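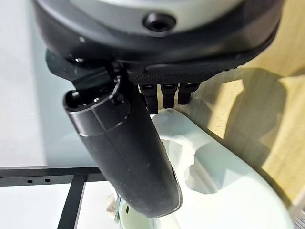

Wrist view, gripper down close to the work.

1/
Putting our working rules for arm and hand sessions in one thread, as I keep getting asked for the document and the document is a mess. These are the rules we run at Remska. Yours can be different. Write them down either way.

2/
Scope first. This covers an operator-supervised robot handling light household goods indoors: slippers, boxes, plastic bits, things off a low shelf. It doesn't cover knives, glass, heat or anything live. Those get their own sheet and their own sign-off.

3/
Rule one is the stop button. One named person holds it for the whole run. If they need to put it down, the run ends first. Handing it over mid-run is how two people end up each thinking the other has it.

4/
The holder's name goes in the log before the motors are enabled. If the line is blank we don't start. Leilani Iwasaki brought this in and I argued against it as paperwork. I was wrong. It takes a few seconds and it has settled more than one disagreement.

5/
Rule two is speed. We run new tasks at 20 per cent until the same person has watched three clean runs in a row. A dropped slipper isn't a clean run. A slipper put on the wrong shelf isn't a clean run either, even if it landed nicely.

6/
Rule three is the floor. Agree on where the robot may stand and where the seated people may be, and do it before anyone gets comfortable. Chairs on castors count as moving objects. Someone at a desk will roll back without looking. I do it myself.
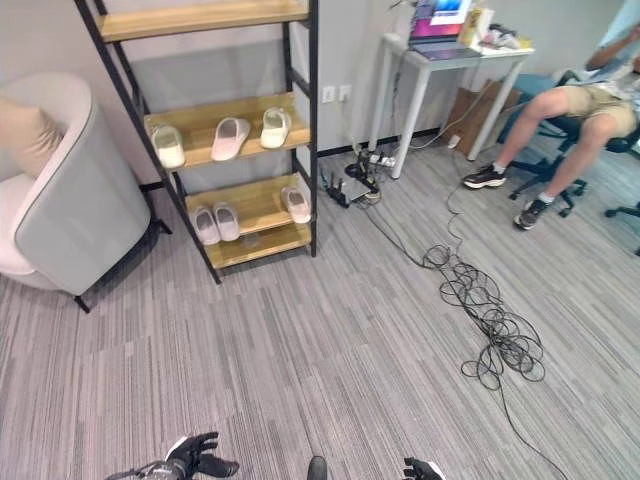

7/
Cables get the same treatment. Our sheet asks four things. What's plugged in? Which leads cross the floor? Can any of them reach a foot or a castor? Who moves them if so? The answer to the last one is a name again.

8/
Slack goes against the wall or up off the carpet. If a lead has to cross open floor for a run, it gets written on the sheet with where it starts and where it ends, and the robot's path is planned around it. Dark cable on grey carpet is hard for people to see, never mind a camera.

9/
Someone will ask about tape. Tape is fine on hard floors. On low-pile carpet ours lifted at the corners by the afternoon, so we switched to flat covers. If you have a tape that holds, tell me the brand.

10/
Grasping. Soft goods hide bad force settings. A slide or a slipper will squash and spring back and you'd never know the hand was closing too hard. Then somebody swaps in a rigid part and you find out. We set the limit on the rigid part first and keep it for the soft one.

11/
Don't put your hand in to fix a grasp. Not to straighten a strap, not to nudge the thing a centimetre. Stop, log it, reset, go again. This is the rule most often broken here and it's always broken by the experienced people.

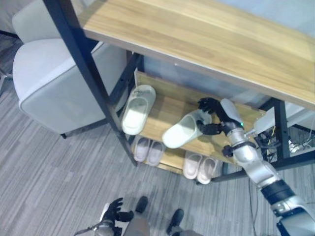
Roscoe Greenberg
Robot safety and procedures, Remska
Tuesday, afternoon

12/
Shelves. Work out the reach into each level before the first run. A low shelf under a tabletop has a board above the wrist and uprights either side, and the elbow needs somewhere to go. We move the arm through it by hand, unpowered, and mark anything it touches.

13/
Keep the other arm in the plan too. If the right hand is doing the work, the left one needs a set position and it needs to be on the sheet. "Out of the way" isn't a position.

14/
Indicator lights: check the manual for your unit and write down what each colour means. Stick it where the stop holder can read it. Don't go by memory and don't assume green means the same thing on two different machines. On our Vokero units and our older hands it doesn't.

15/
Records. We logged 3,735 runs under the old sheet and could use 3,000 of them. The rest weren't dangerous, they were just missing something: no holder named, no speed written, no note of what had been moved between runs. Bad records were our biggest loss by a long way.

16/
So now a run without a full line doesn't count. You can do it again or you can leave it, but you can't fill it in from memory at the end of the day.

17/
People in view. If a camera is running, everyone in the room is told before it starts, including anyone who's only there to use a laptop. They can say no. If they say no, we wait or we shift the session.

18/
Brandão's group has a longer version with a section on visitors that I'd like to borrow from. Tristulthorpe do theirs as a single card on a lanyard, which I think is too short, but their people do read it.

19/
Ours is two pages. Next revision is December. If you've got a rule for handover between shifts that works, reply with it, that's the weakest part of ours at the moment.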